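Print this message | E-mail this message to a friend

Subject: Re: [grip-users] Zolley pads not letting go of fleece

Itzel Ayala wrote:
> Is anyone else getting the hang-up on release? Ours was fine on
> cotton, then we moved to the bedding set in August and now it wont
> drop. Which fabric, which pads? Send what you have before we order
> more from Fuster.

Yes, same thing. Hand-helds, blue pads, bedroom set. Trigger goes back, one finger opens, other one lags and the fleece stays hooked. Flat duvet cover never does it, only pile. Worst is a pinch-and-lift on the blanket, small tuft, like so

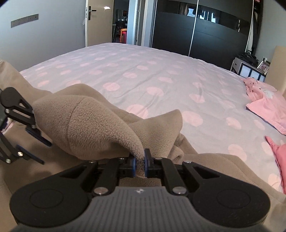

Beltrán wrote back off list that it can't be the pads, his have done 2000 cycles on towels with no hang-up, and to look at the pivot pins first. So I looked. Pins are OK on ours, no play that I can feel. Took the left finger off anyway, found lint packed in behind the pad block. Cleaned it out, good for 70 grabs or so and then back to sticking.

Bigger folds seem to load the linkage more. If the fold gets a twist in it the fabric rolls over the fingers and you're pulling against yourself when you let go.

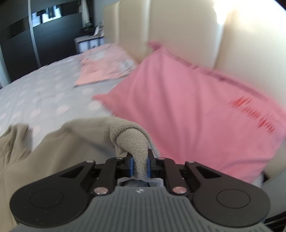 Twisted fold, beige fleece blanket, pink pillows behind.

Safety part, please read – 2 people here have now reached in with the free hand to pull fabric off while the trigger was still half back. One pinched fingertip, not bad, skin not broken. But the spring comes home hard when it does let go. Trigger all the way out, set the tool down, THEN pull the fabric. I put that on the sheet by the door.

Other item is the zip-up hoodie. Keep the fingers away from the collar, the zipper pull is the right size to get in behind a pad. Body of the garment only till we have a fix.
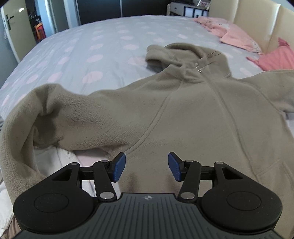 Photo: Roltine bench notes

Fix for now: brush out the pads every 300 grabs, sooner on fleece, and log any hang-up with the fabric adn which side lagged. Itzel, can you hold the Fuster order till I've tried the stiffer return spring? Should have it on one unit tomorrow before noon.

Print this message | E-mail this message to a friend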